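Home > Furniture and Finishes > Tables and desks

White tabletop has gone dull in patches, can it be fixed?
Posted 2023-04-11, viewed 227 times

Brock Arsenault
I bought a Corkach table secondhand in January. The top is white with a matte finish. Where the previous owner set things down there are shiny spots, and along one side it looks gray no matter how much I wipe it. I have tried dish soap and a glass cleaner. The glass cleaner left streaks. I don't know what the top is made of. I paid 80 dollars for it, so I'd like to keep the cost of fixing it low.

plainview52
Stop with the glass cleaner. Shiny spots on a matte top are usually wear and you can't wipe them off. The gray is more likely soap film. Mix a little white vinegar in warm water, wipe a small area, then go over it with plain water and dry it with a clean towel. Try it near a corner first. If the towel comes up gray, keep going.

Doherty
had the same thing, used a melamine sponge. took the gray off but made a shiny patch the size of my hand. wouldn't do it again

mk_Plivent
Agree with plainview52. The sponge is a fine abrasive and it polishes a matte finish. I went through this with a white desk and the film took three passes to come off. I never got rid of the worn spots and stopped noticing them after a while.

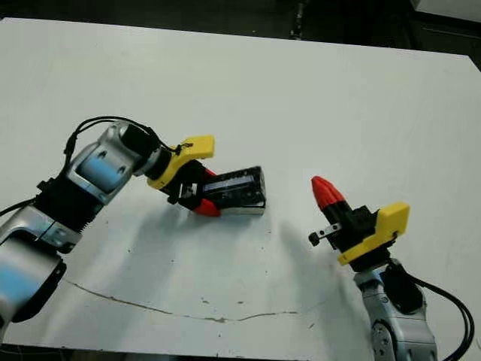
How long should I leave the vinegar water on before I rinse?

A minute at most. Don't let it dry on the surface, and keep it away from any seams or raw edges.

Thread closed to new replies.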